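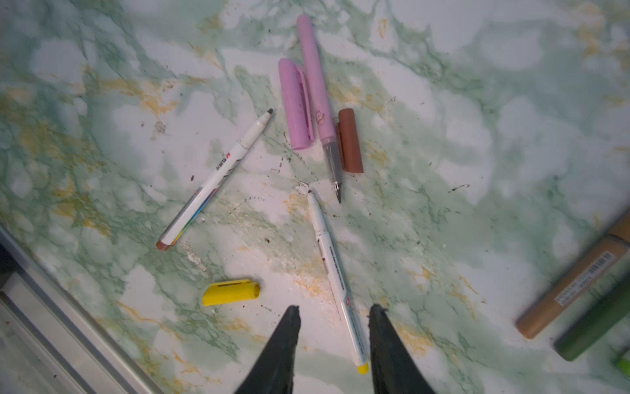

Shahla Zamani asked that the capping exercise be written up before the next group starts, as the old handout stops at homing the arm and leaves out how to set the grip width.

Home | Club Notes | Arm Setup | Capping Task | Parts | Contact

Capping Task, Part 2: Setting the Grip

The task is to pick up a loose cap and put it on the matching pen or marker. Finish Part 1 first. The Stelico controller should be on and the arm homed.

1. Lay out the pens and caps with space between them. Start with the markers. A fountain pen nib bends easily, so leave that one until your marker runs are clean.

2. Open the fingers fully and note the servo reading. On the Varadholm arm it is 1,415.

3. Lower the wrist over a cap lying on its side. Rotate until the fingers close across the cap and not along it.

4. Close in small steps to 1,355. If the cap slides, open, re-center and repeat. Do not add force to fix a bad angle.

5. Lift, hold for 3 seconds, and set it down. Save the pose under the cap color.

6. Approach the marker along the line of its barrel. Record a separate approach for every marker, including those of the same make.

Log failed runs too. The Wuslow team had 489 runs in their file by February, and the failed ones were the most use for tuning.

Comments

Agyeman: Step 4 values are too tight for our fingers. We stop at 1,370 or so.

pkl_arm: Does the saved pose include wrist rotation?

Agyeman: Yes, if you save from the joint screen.

Previous | Next | Back to top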